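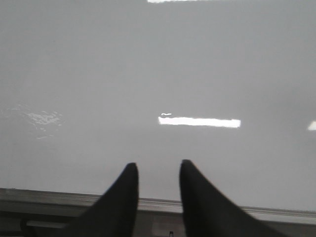

The Slow Work of Teaching a Gripper

At Rikerik, a small automation firm that builds handling cells for parts distributors, the day's output is measured in episodes. An episode is one complete attempt at a task, recorded from start to finish: an operator moves a pair of hand controls, the arm follows, and the software stores the joint positions, the finger opening and the video from a camera at the wrist. The learning system, which the company calls Hirnlow, is trained on nothing else.

The set now stands at 1,333 episodes. Teresa Serrano, who runs the collection, would like it to be larger, but she is more concerned with what is in it.

"People ask how many we have," she says. "I would ask how many start from a different place."

Her point is easy to check in the early recordings. The first 300 episodes were made by two operators who had become good at the job. They brought the arm in along nearly the same path each time and closed the fingers at nearly the same height. A model trained on those files did well when the arm began where the operators had begun. Moved a short distance to one side, it drifted, hunted and closed on air.

The fix was procedural. Operators now draw a starting pose from a printed list before each attempt. Some of the poses are awkward on purpose, and a few require the arm to back away before it can approach at all. Corrections stay in the recording. If an operator comes in too far to the left and has to recover, the recovery is kept, and the model gets a sample of what to do when it is wrong.

The wrist view brings its own problems. The black fingers are always in it, which is useful, as they give the model a fixed reference for where the hand is. Smooth gray surfaces are less helpful. They offer little texture to judge distance by, and they reflect the ceiling lights. A bar of white glare can be the brightest thing the camera sees, and it slides across the surface as the wrist moves. To a person it is plainly a reflection. To a model with too few samples it is a shape with edges, and possibly something to reach for.

Rikerik considered matte covers and decided against them. Customers have shiny surfaces and overhead lights, Serrano says, and will not change either one to suit the software. The team records with the glare left in and varies the approach angle so that the reflection falls in many positions.

Review takes longer than recording. A session yields 100 episodes if the controls behave, and each one is watched at double speed and tagged by a second person. The tagging tool, Drisness, was written in-house and has 18 labels, among them "early close," "contact with edge" and "operator pause." The last is the most debated. A pause of a second or two teaches the model to stop for no reason, so long pauses are trimmed - but a short one before contact often marks the moment when the operator is checking alignment, and trimming it makes the motion worse.

Open fingers with nothing between them get a label too. Early on, such stretches were cut to save storage. They were restored in October, after the model proved poor at moving when it had nothing in hand.

Serrano's next batch is planned around the lip along the border of the work surface, where contact faults cluster. Operators will approach it from both sides, at three speeds, with the starting list reshuffled for each session.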